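Trornden Grout Color, Charcoal, 16 oz (item 2262)

Aug 25, 2018, by Jonas Eder

I've been selling grout color out of our little shop in Misness for long enough to have opinions, and my main one is that most people go too light. They pick a pale gray because it looks safe on the card, and by the next summer every line near the door is a different shade (mine was!). Charcoal just holds up better with white tile. Trornden is the one I keep going back to. It's water based, it comes in a squeeze bottle with a small brush tip, and it doesn't stink up the house while it cures.

One bottle does a decent-sized bathroom floor if your joints are narrow. Wide joints eat it up fast, so buy two and bring back the one you don't open.

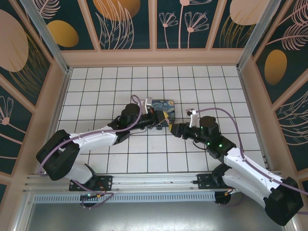 Vilja Halonen wrote in to ask whether charcoal makes a small room feel chopped up, and said she'd gone with it anyway and stopped noticing the lines after a week. Same for me, Vilja. If you're nervous, do one corner behind the door and live with it for a bit before you commit to the rest.

Now, prep. Scrub the joints with the Sosteo cleaner (item 2283), rinse twice, and let everything dry overnight. I know, you want to start right away, but color over damp grout peels like a sunburn. Work in small patches and wipe the tile faces with a barely damp cloth before the stuff sets. On glossy tile it comes off easily. On rough stone it doesn't, so please don't try!
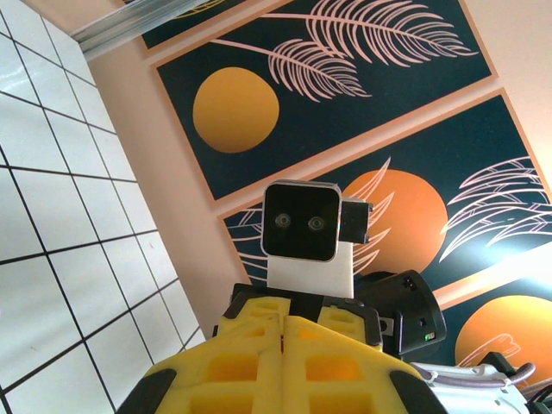 Wall joints are slower going than floors, mostly because of drips. Start at the top, use half of what you think you need, and keep a rag in your other hand. I'd also clear the neighborhood first: where you've got white tile on one wall and big framed art hanging on the next, take the frames down, because a flick of charcoal will travel a lot farther than you'd guess. Painter's tape handles the edges.

Sealer is optional with this one. I skip it on walls and put a coat of Soliman Clear on floors, mainly around the tub.
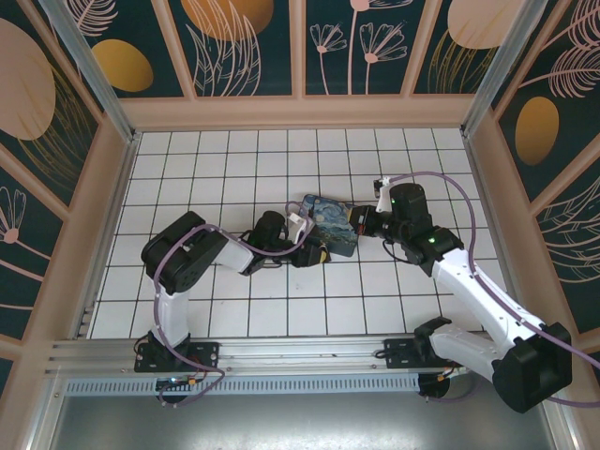
White tile with thin, dark joints

Colors in stock: charcoal, slate, and a warm brown I like less. We ship the small bottles in padded mailers, and the gallon jug is pickup only.

Last updated: August 2018

Questions? Ask for Jonas at the counter or use the contact form | © 2018 Jonas Eder, Misness | Back to top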